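News > Media releases > Robotics and automation

MEDIA RELEASE

Redden opens simulated kitchen table to outside teams gathering robot training examples

EDVILLE — Redden has opened its simulated tabletop to outside teams who need examples for teaching robot arms to pick things up and put them away. The program, named Posley, starts with a single household job: moving groceries and fruit from a table into a basket. Access begins in February.

All of the work in Posley is done in simulation. An operator steers a virtual arm through the job from start to finish, and the software saves the camera views along with the position of every joint and the opening of the gripper. Each finished run is called an episode. Episodes are checked by a second person before they go into the set used for learning.

The first release holds 900 episodes, recorded over 22 working days by operators at Redden's Edville office. A typical episode lasts about a minute. Operators work in blocks of 60 minutes and then change over, as tired hands make for jerky recordings.

"We wanted ordinary objects and an ordinary job," said Vimala Poojary, who leads data collection at Redden. "A piece of fruit has to go in a basket. People do that without thinking, and a learning system needs to see it done many times, from different starting points, before it gets the idea."

The table, baskets and groceries are computer models. Objects can be swapped or shifted between episodes, and the colour and grain of the wood can be changed as well.

Rendered views from Posley's table-to-basket work:
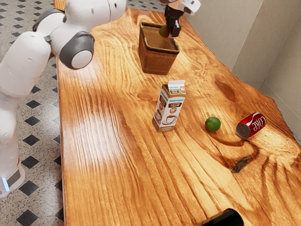
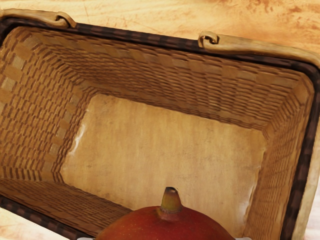
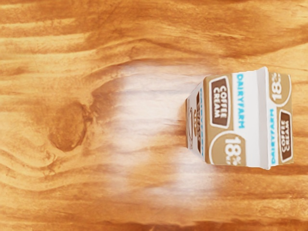
What is recorded

Each episode carries a short written instruction, such as "put the lime in the basket", along with the operator's movements. The instruction is written before the run begins and is not changed afterward. If the operator picks up the wrong item, the episode is marked as a miss and stored separately.

Misses are not thrown out. Redden makes them available as a second set for teams that want to train a system to recognize when a job has gone wrong. Poojary said this was the most common request from teams who tried Posley early.

"They kept asking for our bad ones," she said. "We had been deleting them, so we stopped doing that and went back and recorded more."

Camera views come from two kinds of position. One looks at the table from farther back and takes in the arm and the objects together. The other is a close view from overhead, used for judging where an item sits before the fingers close. Teams can download either kind alone if storage is a concern.

Checking the episodes

Reviewers watch every episode at normal speed and fill in a short form. They look for long pauses, objects that pass through one another, and releases made too high above the basket. An episode with any of these faults goes back to the operator with a note.

The review tool was built by Slaoui, a software firm that has worked with Redden on 2 earlier projects. Slaoui will also run the download service and answer technical questions from participating teams.

Slaoui's tool lets a reviewer jump straight to the point where the gripper closes — the part of a run where most of the faults turn up.

How to take part

University labs, colleges and small companies may apply. Applicants are asked to send a one-page outline of what they plan to train and which camera views they need. There is no charge for the first set of episodes. Teams that want new objects added to the table will be quoted a price for the modelling work.

Participating teams may also send in their own episodes, provided they use the same instruction format. Contributed episodes go through the same review and are credited to the team that recorded them.

Redden plans to add drawers and a dish rack to the simulation after the first group of teams has reported back. No date has been set for that work.

Media contact

Vimala Poojary, Data Collection, Redden, Edville. Interviews can be arranged on weekday mornings between 9 a.m. and noon. Larger copies of the rendered views are available on request.

Last updated: February, 10:40 a.m.

22 shares | 2 comments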